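Wednesday, June. Umelwood listing, floor area check

Third go at the square footage on the Hamel Road house. The seller's sheet says 1596. County record says 1282. Uzma got 1282 from her own sketch too, but she started from the county sketch, so I don't count that as a second opinion. The gap is too big to be sloppy tape work. My guess is somebody added the sunroom and part of the basement and called it living space.

Ran the Ralleck laser meter against the steel tape in the long hallway. They agree, for once. I still don't trust it through the glass doors – two readings there came out different and Senan says that's normal. Maybe. I'd like to see it in the manual.

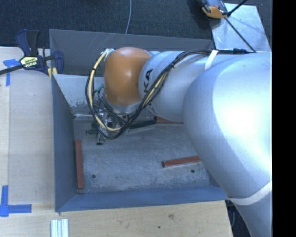

Bench, silver arm over the gray metal bin.

Elsa wants the "finished basement" line kept in the ad. I went down with her. There is carpet and there is one heat register, and I couldn't feel anything coming out of it. Ceiling is low at the duct run. Not signing off on "finished" until Áine has looked up the permit.

The Steltine floor plan software gives the garage as 454 sq ft and then quietly puts it in the total. Turned that off, reran it, and the total still looks high to me. Fiachra to redraw the upstairs by hand.

To do: closet under the stairs, sunroom heat source, ask seller who measured it and when.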